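# Let the collector be slow

I have worked on data collection for robot learning since two years, first at Skomow and now with a small team which we call Godoy. In this time I read many articles about models, and very few about the people who hold the grippers. I want to write about them, because I think we are measuring their work in a wrong way.

In most projects the number that everybody asks for is episodes per day. When we began the Bredetti project, the target was 850 episodes for one kitchen task, and the plan was made by dividing. So many people, so many hours, so many episodes. A person who makes more is a good collector. A person who makes less receives a talk.

I was in favor of this plan, I must say it. A number is easy to put in a report. But after some time I sat down and watched 59 episodes in one afternoon, all from our fastest collector, and I did not like what I saw. The cup was always at the same place on the table. The hand came always from the right side. When the grasp was bad at the first try, the episode was stopped and deleted, so the set had almost no corrections in it. A model that learns from such a set will know one clean movement very well. It will know little about what to do when the cup is five centimeters to the left.

The slow collectors gave us a different kind of material. They moved the objects between the episodes. They missed, opened the fingers, and tried again without stopping the recording. Some of their episodes are ugly to watch. I would now pay more for these than for the pretty ones.

Some colleagues answer me that variation can be written in the instructions. We tried this also. We wrote a sheet with positions for the cup, and people followed the sheet, and then we had a set with exactly the positions of the sheet. It was better than before, but it was still our imagination and not the mess of a real table. A person who has time and who understands the purpose will find cases that I would never write down.

There is also the question of the body. A gripper in the hand is not heavy for ten minutes. For a whole morning it is heavy, and if you wear something on the head at the same time, the neck also begins to complain.

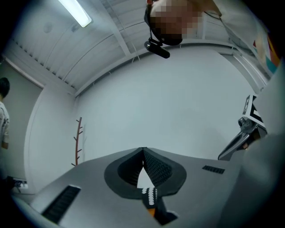

A tired person takes the shortest way, every time, and the shortest way is what the model will copy. For this reason I consider the breaks to be a part of data quality. In our team they are written in the schedule, and they are paid. At Drerero, I heard, they pay per accepted episode, and I understand why it looks attractive on paper. I believe they buy a very narrow set for this money.

I don't say that quantity has no value. With two good demonstrations you can train nothing useful, and somebody has to produce the hundreds. My proposal is modest. Count the episodes, but report next to this number how many different starting positions they contain, and how many include a recovery from a mistake. Keep the failed tries and label them. Explain to the collectors what the model is for, and show them the robot when it runs, also when it runs badly. Ours were surprised to see their own habits in it, and the next week they began to change the table without being asked.

It costs more per episode. I have defended this cost in June before people who did not enjoy hearing it, and I expect to defend it again.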